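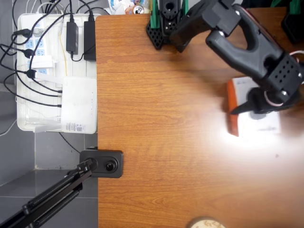

The Slow Business of Vinegar

2 October 2020
By a staff writer

Cimthorpe sits where the valley narrows, and in the first weeks of fall the whole town smells of apples. Most of the fruit goes to the packing sheds on the north road. What the sheds turn down, for scab or size or a bruise on one cheek, goes to Sterninik, a vinegar house in a former dairy at the bottom of the hill.

Sterninik makes one thing, cider vinegar, and sells it in three ages. The youngest has spent a winter in the barrel. The oldest has been there for 5 years and is dark enough to be taken for maple syrup. In a good season the house fills 342 barrels, and it has never tried to fill more, as the cellar will not hold them.

The method is old. Apples are washed, milled and pressed, and the juice runs into open tanks where yeast turns the sugar to alcohol. Some makers stop there and sell it as hard cider. At Sterninik the cider is left until it is bone dry, then racked off the sediment into barrels that are filled only three-quarters of the way. The empty quarter matters. The bacteria that turn alcohol into acetic acid need air, and they work at the surface, so a barrel lying on its side with plenty of headspace gives them a wide, shallow pool to live on.

After a few weeks a skin forms over the liquid. This is the mother, a rubbery mat of cellulose built by the bacteria, and it looks worse than it is. Some of the mothers in the Sterninik cellar are as thick as a folded towel. When a barrel is drawn down, a third of the vinegar is always left behind to start the next batch, and the new cider is fed in through a long funnel that reaches under the mat so that it isn't torn or sunk.

Industrial vinegar takes a day or two. The cider is pumped through a heated tank with air bubbled up from the bottom, and the conversion is fast and complete. The result is clean and sharp and perfectly good for washing windows or putting up a batch of dill pickles. Barrel vinegar takes months, and in those months other things happen. Acids and alcohols combine into esters, which smell of fruit. Water passes out through the staves. The harshness at the back of the throat fades.

The difference is easiest to taste in something plain. A cucumber sliced thin, salted, and dressed with a spoonful of the middle age needs no oil. The oldest is too expensive to cook with and is better dripped over roast squash, or vanilla ice cream, which is how it is served at Pralari, the lunch counter across from the Cimthorpe feed store. Pralari also keeps a pitcher of switchel in the cooler through the summer, made with water, vinegar, ginger and molasses, and sells it by the glass to people coming in from the orchards.

Down the valley, at a farm called Ranasinghe, the same vinegar goes into chutney. The farm grows peppers and tomatoes under plastic and has a small licensed kitchen beside the packing room. Its green tomato chutney is cooked in wide pans for most of an afternoon, with mustard seed, curry leaves, brown sugar and the youngest Sterninik vinegar. Last year the kitchen put up 1735 jars, nearly all of them sold from a table at the end of the driveway.

Chutney is forgiving. Pickles and other canned goods that depend on acid to keep them safe are less so, and this is where barrel vinegar calls for some caution. Tested canning recipes assume an acidity of 5 percent. Store vinegar is diluted to that figure and the label says so. Vinegar made at home can come out at three percent or at seven, and taste is no guide, because a little leftover sugar will hide a great deal of acid. Sterninik tests every barrel before bottling and prints the strength on the neck tag. Home makers who have not tested theirs should keep it for salads and the refrigerator.

Making it at home is not difficult otherwise. It wants a wide-mouthed glass jar or a crock, some hard cider without preservatives, and a splash of live, unfiltered vinegar to get it going. Cover the jar with a tight-woven cloth and tie it down well, or fruit flies will find it. Keep it in a warm, dark place. A cupboard near the stove does nicely. Leave it alone for two months and then taste through a straw, pushing the mother gently to one side. When it is sour enough, pour off what you want through a coffee filter and top up the jar with more cider. Bottles should be filled to the neck and capped, as air left in the bottle will keep the bacteria going and a new mother will grow under the cap. That does no harm, but it clogs the pour.

Metal lids will rust. Cork or plastic is better.

At the old dairy, pressing goes on until the first hard frosts, and after that the doors are closed and the cellar is left to cool. The bacteria slow down in the cold and almost stop by midwinter. They pick up again in March, when the smell comes back under the door, and the first of the new barrels is tapped soon after. The shop opens when there is something to sell and closes when the shelves are empty, which last year was before the end of summer. The 320-bottle run of the oldest vinegar went first. This year's run will be the same size, with a limit of two bottles to a customer.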